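Chore Automation Working Group - minutes, June meeting
3 min read

Present: Maeve Kavanagh (chair), Abundio Tlapale (bench work). Apologies from Cladlow.

1. Matters arising
The Tostonen quotation for spare fingertips was accepted. Purchase order to be raised by Kavanagh.

2. Mug tree task
Tlapale tabled the following from the cup-hanging work.
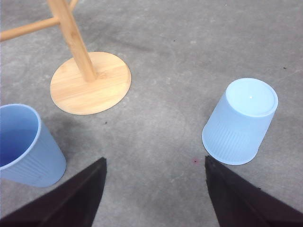
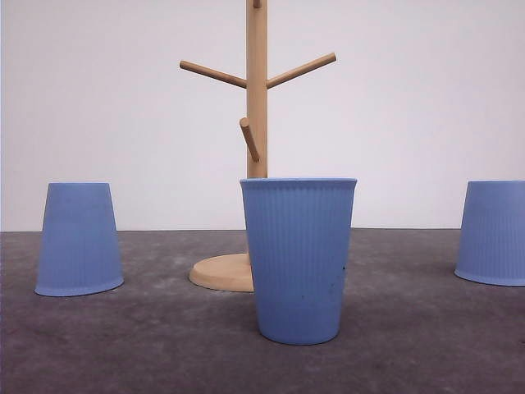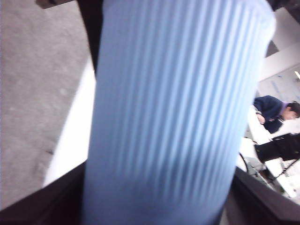

Kavanagh asked whether the task was ready to be quoted to Breathnach as a kitchen chore. Tlapale's view was that it was not. Cups may start upright or inverted, as with the blue ones beside the stand, and each case needs its own approach angle. Once the fingers are on either side of a cup, the ribbed wall takes up most of the wrist view and the pegs have to be located from the fixed camera. Tlapale reported 117 completed placements out of 600 attempts - short of the level at which a customer could leave the machine alone. Kavanagh noted that a person clears the same stand without looking.

Agreed: no claim of household readiness in the Breathnach proposal. Upright and inverted starts to be logged separately.

3. Shop-floor tasks
Tallico has asked for bin sorting on a night shift. Parts arrive in a fixed orientation, and Kavanagh considered this nearer to deployment than any kitchen work. Tlapale agreed but wanted 16 hours of continuous running before a date is offered.

4. Actions
Tlapale - separate logs for the two cup starts; continuous run for Tallico.
Kavanagh - revise Breathnach proposal; Tostonen order.

Meeting closed 4:40 p.m.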